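Media Institutions and Policy, Unit 6: How broadcasting unions govern themselves
Handout prepared by Khadija Zaki, Neludwood

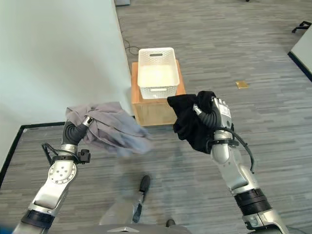 A broadcasting union is a membership body. It is owned by the stations that pay into it, and it answers to them at a general assembly. Members usually fall into two classes, full and associate, and the rules on who may vote differ between them. Think of the two classes as sorted laundry, a light grey garment in one hand and a black one in the other: both are cloth, but they are kept apart. In this unit full members vote on budget and statutes. Associates may speak but not vote.

Our case study is the Emska union, which has 24 full members and 19 associates.

Terms to know
Quorum: 50 per cent of full members, present or by proxy.
Weighted vote: votes given in proportion to the fee paid. Emska uses it for the budget only.
Secretariat: the permanent staff, based in Barkden.

Rights pooling
Members bid together for sports rights and split the cost by audience size. Small stations gain most from this. Large ones sometimes leave the pool and bid alone, as Younis did with football. Note the effect on those who stayed in.

Reading for next week: the Emska statutes, articles on membership and voting. Bring a copy.

Written task: 400 words on whether associates should vote on rights pooling. Due in November.

Neludwood Media Studies | Contact the course office | Back to top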